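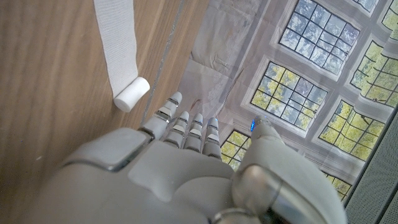

The Advertised Fare Should Be the Fare Paid

Reading time: 2 minutes

29 Mar 2026

Passengers searching for a seat between Stoltdale and Huron this spring will find it offered at 89. Few of them will pay that sum. By the time a cabin bag has been added, a seat chosen and a card accepted, the same journey costs 108, and a family wishing to sit together will pay more again. The airline has broken no rule. It is our view that the rule is wrong.

The industry's defence is a familiar one. Separate charges, it is argued, allow those who travel with little to pay little. There is some merit in this. A traveller making a day trip to Huron with a folder under one arm should not be obliged to meet the cost of another person's suitcase. The difficulty lies in the order in which prices are disclosed. The lowest figure is shown first, comparison sites rank by it, and the remainder appears only once names and dates of birth have been entered.

Carriers that state their prices plainly are penalised under this arrangement. Plukus, which includes one cabin bag in every ticket, appears on the second page of most searches for the July holidays, although its final price is frequently the lower of the two. A market that hides the cheaper product cannot be said to serve the customer.

We would ask for two changes. The first figure displayed should include one cabin bag and any charge for payment. Where a child is named on the booking, it should also include a seat beside an accompanying adult. Airlines would remain free to offer a reduction to those who decline the bag, and we expect many would do so.

Objections on grounds of cost deserve a fair hearing. Kamolrat, a booking agent handling fares for 20 carriers, has stated that rewriting its search pages would take a full season. That is a reasonable period, and regulators should grant it. They should not grant a second. Travellers on the Huron route have been adding up their own fares for long enough, and the work properly belongs to those who set the prices.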